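Home | News | What's On | Business | Sport | Letters

Sorting robots go on show at Birkbridge open day

20/10/2026

More than a hundred people went along to the old corn hall in Birkbridge for an open day on robots and recycling, run by Vutesley, the firm that has rented the upper floor of the building since June.

The firm counted 161 visitors over the course of the day, including two classes from local primary schools. Entry was free and there were 3 short demonstrations, each followed by time for questions.

Vutesley makes software that helps robot arms pick up small objects and put them where they belong. Its main product, called Wuso, is meant for sorting lines where household waste has to be separated by hand at present. The firm says that work is tiring and hard to recruit for, and that a machine could take on part of it within a few years.

Visitors were told that everyday litter is harder for a robot than most people expect. A new box on a shelf always has the same shape, but a wrapper that has been screwed up never looks the same twice. Clear plastic is another problem, as light passes through it and the software can lose track of where the sides are. Staff said they practise on ordinary things, drinks cans and snack packets among them, and change the layout often so that the system does not simply learn one arrangement by heart.

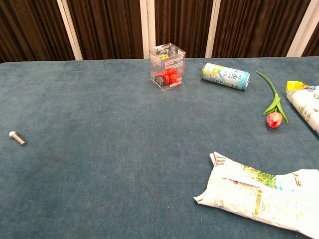

Cloth was another subject that came up in the questions. One visitor wanted to know why the firm did not work on a bare table, and was told that a soft surface lets an object sink a little and stops round things rolling off. The firm also tests on bare metal and on a moving belt, though the belt was not brought to the corn hall.

The second demonstration dealt with how people teach the system. A member of staff picks up an object by hand many times over while the movements are recorded, and the recordings are then used to train the software. Children from the schools were allowed to try this for themselves, and the queue meant the session finished later than planned.

Not everyone was won over. A woman who used to work at the town's waste depot said she would like to see the machine deal with a wet Monday's worth of bin bags before she believed in it. The firm accepted that food and dirt were still a difficulty and said trials on real waste had not yet begun in this country. A first trial is being prepared with a sorting plant near Toledo, in Spain, where two arms will work next to the existing staff.

There were also questions about jobs. Vutesley said it had no plans to sell Wuso as a replacement for whole teams, and that the plant in Spain had agreed to keep its staffing the same during the trial.

The firm hopes to hold another open day next June – probably in a larger room, as the stairs and the upper landing were crowded for much of the afternoon. Schools that would like to bring a class can leave their details at the corn hall reception.

Share this story | 2 comments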